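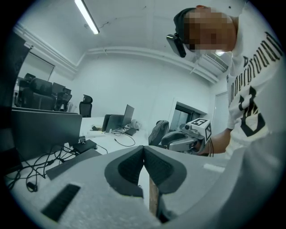

Updating the firmware on a Kester head unit from a memory card

Applies to: Kester 100 and 117 series head units with a front card slot. Units with a rear USB lead only use a different file and are not covered on this page.
Last revised: Aug 31, 2023

1. Before you start

Check the version already on the unit. Press and hold MENU until the service list opens, then turn the volume knob to SYSTEM and press it. The version is on the second line. If it reads 8.20 or higher, no update is needed.

Write down your station presets. The update clears AM and FM presets on all units. Bluetooth pairings are kept on the 117 series and lost on the 100 series. Equalizer settings return to flat on both.

You will need:
A full-size SD card, 2 GB to 32 GB. A microSD card in an adapter will be read but often drops out partway through the copy.
A computer with a card reader.
The update file for your series.
A vehicle battery in good condition, or a battery maintainer.

Cards of 64 GB and up are sold formatted as exFAT. The boot loader does not read exFAT. Some of these cards can be reformatted as FAT32 with outside tools, but results vary and a small card is the better choice.

2. Prepare the card

Format the card as FAT32 with an allocation size of 32 KB. Use a full format if the card has been in a camera or a phone. Leave the volume label blank or use up to eight plain letters.

Windows: open File Explorer, right-click the card, choose Format, and set the file system and allocation size.

Mac: open Disk Utility, choose View, Show All Devices, select the card itself and not the volume under it, then choose Erase. Set Format to MS-DOS (FAT) and Scheme to Master Boot Record. A card with a GUID scheme shows NO CARD on the unit.

Set the lock switch on the side of the card to the unlocked position. The unit writes a log to the card during the update and stops if it cannot.

3. Copy the files

Unzip the download on the computer first. Copy these two files to the root of the card:

KUPDATE.BIN
KUPDATE.CRC

Do not put them in a folder. Do not rename them. If your browser has added a number to the name, as in KUPDATE(1).BIN, delete the file and download it again into an empty folder.

Nothing else should be on the card. Music files slow the search and can cause a timeout. On a Mac, hidden files starting with a dot and an underscore are often added during the copy. Remove them from Terminal with dot_clean -m followed by the path to the card.

Eject the card through the operating system before you pull it out.

4. Run the update

Park outdoors or with the garage door open. Turn off the headlights, blower and rear defroster. Unplug any phone from the charging port.

a. Turn the key to ACC. On push-button vehicles, press the button once without touching the brake.
b. Wait for the radio to start fully and play a station.
c. Select AM/FM as the source. The update does not start from the card source.
d. Insert the card, label up, until it clicks.
e. Hold MENU and EJECT together until UPDATE? is displayed.
f. Press the volume knob once to accept.

The screen goes dark, then shows a percentage. The 100 series takes up to 12 minutes and the 117 series up to 20. The count stops at 48 for a long time on both. Do not turn off the key, remove the card or start the engine during this period.

When the update is done, the unit shows COMPLETE and restarts once by itself. Remove the card after the restart. If you leave it in, the unit will offer the same update at the next start. Press and hold the knob to decline.

Many vehicles cut ACC power after 10 minutes. If yours does, use the ON position with the engine off and connect a maintainer.

5. Check the result

Open the service list again and confirm the version. Then tune one AM station and one FM station, play a track from a card, and place a Bluetooth call. If the clock is wrong, set the time zone first and the hour second.

Media indexing is rebuilt the first time a music card is inserted. A card with 2,000 tracks can take several minutes before all of them are listed. Playback is available during indexing, but shuffle is limited to the tracks already read.

6. Error messages

NO CARD
The card is not seated, is exFAT, or has the wrong partition scheme. Go back to section 2.

NO FILE
The files are in a folder or have been renamed.

FILE MISMATCH
The file is for the other series. No change has been made to the unit.

CRC ERR
The copy is damaged. Format the card again and repeat section 3. If the message comes back, use a different card.

LOW VOLT
Supply voltage fell below 11.7 V. Charge the battery and start over from section 4.

STOPPED 48
Wait a full 30 minutes before doing anything. If the count has not moved, turn off the key, leave the card in place, and turn the key to ACC again. The boot loader restarts from the beginning.

If the screen stays black after a restart, pull the radio fuse for five minutes with the card in the slot. Units that do not recover after this need bench service.

7. Notes on the February release

The February file fixed the skip between tracks on WAV files but brought in a fault with folder names longer than 64 characters. The current file corrects this. Units on the February version can be updated directly.

Vehicles with a Palma steering wheel adapter should have the adapter relearned after the update. Rodwood adapters keep their settings.

Page maintained by Pankaj Grewal, Curnden Car Audio. Send corrections through the contact form and include the version number from the service list.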